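Home | Opinion | Work & Machines | Newsletter | Search

Teaching a Robot to Fold Your Pants Is a Job Now

Last updated: Thursday, 7:40 a.m.

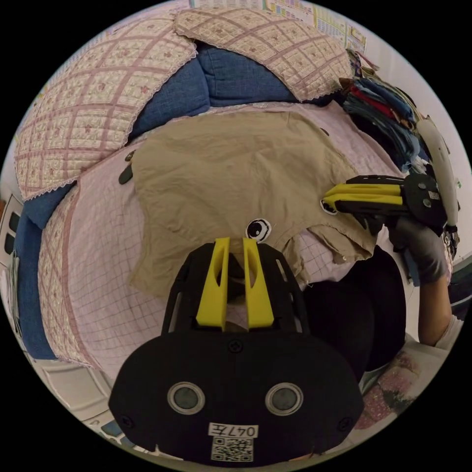
A reader wrote in after my last column to say that anyone who can be bothered to teach a machine to do laundry could have finished the laundry, and I have been losing that argument in my head ever since.

The reader has arithmetic on his side. Premora, one of the smaller outfits paying people to handle household goods with a pair of hand-held grippers, asks for 500 clean passes at a single task before it will call the set complete. A clean pass means no dropped sleeve, no sneeze, no pausing to wonder what you're doing with your life. I signed up for a short stint in October and managed 9 on my first evening. My bed has never been so thoroughly covered in one shirt.

What surprised me was how bad I was at it. I have been folding clothes since childhood and would have told you I was good. Then you give up your ten fingers for two stiff plates on each side, and a shirt becomes a legal dispute. You pinch the collar and get the collar plus whatever was under the collar. You smooth a crease and push it politely to the other end.

Remote control is supposed to be the dignified version. Hekenov seats you at a desk with a pair of levers, and the arm at the far end copies you a beat late, like a cousin learning a line dance. I tried it for one afternoon. With the hand-held kind I could at least feel the cloth tug back. At the desk I was guessing from a screen, and I wrung a dish towel's neck twice.

So I come down on the side of the hand-held tools, sore thumbs and all, and I have a complaint about the money. Premora pays by the accepted pass. If the reviewer rejects one, you have donated it. I was turned down for "hesitation," which strikes me as the most human thing in the file and possibly the most useful. A person who stops over a twisted pant leg is working something out. Strip all that from the record and you'll get a robot that folds beautifully until it meets an actual pair of pants.

Szűcs, to its credit, keeps the fumbles and pays for them. Jivow pays by the hour and, as far as I can tell, never looks at anything. I'd pick either over the honor of having my hesitation graded.

People ask whether it bothers me to train my replacement. At folding? Take it. I would hand over the fitted sheets tonight. What bothers me is that the skill being collected belongs to people who have folded for other people all their lives, usually for very little, and the going rate suggests the buyers have noticed. If a housekeeper's way with a collar is worth copying up to 2000 times, it's worth a decent wage the first time.

I did write back to the reader. I told him he was right about the laundry. Mine is still on the chair.

More in Opinion
The dishwasher does not need to text me
Who owns the way you sweep a floor?
I let a machine plan dinner and we had soup
Against the talking elevator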